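Drekholm Market Hall to Take Back Bowls From Next Week

1/8/24

DREKHOLM — The food stalls in the Drekholm market hall will stop giving out single-use bowls and will serve hot meals in bowls that customers must bring back. The change was decided in October by the stallholders' association and it concerns all the stalls which sell soup, noodles, rice dishes and salads.

Customers will pay a deposit of 3 crowns for each bowl. The money is returned when the bowl is handed in at any of the stalls in the hall, also when the meal was bought at another one. Bowls can be taken home or to the office, and there is no time limit for bringing them back.

The bowls are delivered by Jumeo, a small company which rents dishes to canteens and street festivals. It will collect the used ones every evening and wash them in its building on the Stirnberg road, outside the town. For the start, 621 bowls were ordered. The association said that this number should be enough for a normal lunch time, but it admitted that on the days of the flower market it may be short.

According to the association, the hall has produced up to 70 bags of waste in a week, and the largest part of it was food packaging. The cost for taking away these bags went up twice in the last years and it is shared by all the tenants, including the ones who do not sell any meals. The fishmonger and the two bakeries had complained about this for a long time.

Not everybody is content with the plan. Some of the smaller stalls have little room behind the counter, and they fear that dirty bowls will pile up there before the evening collection. The association has promised to put two closed return boxes near the south entrance, but these boxes will not be able to pay back the deposit. Who wants the money must still go to a counter.

A similar system has existed for a while in Bustos, where the canteen of the vocational school and several cafés use the same cups. In the first months many of the cups did not come back, and the deposit there had to be raised. After this the losses became smaller. Drekholm has therefore asked for the experience of Bustos before it fixed its own price.
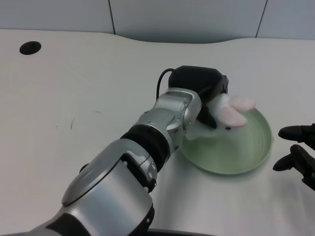 A pale green bowl on a white table.

The town supports the project with a grant of 200 crowns per stall, which can be used for shelves or for a new sign. Stalls can apply for it at the market office until the end of the month. Drinks are not part of the system for now — paper cups will stay allowed until the association has discussed the question again.

Customers may also bring their own container, if it is clean and has a lid. In this case no deposit is paid.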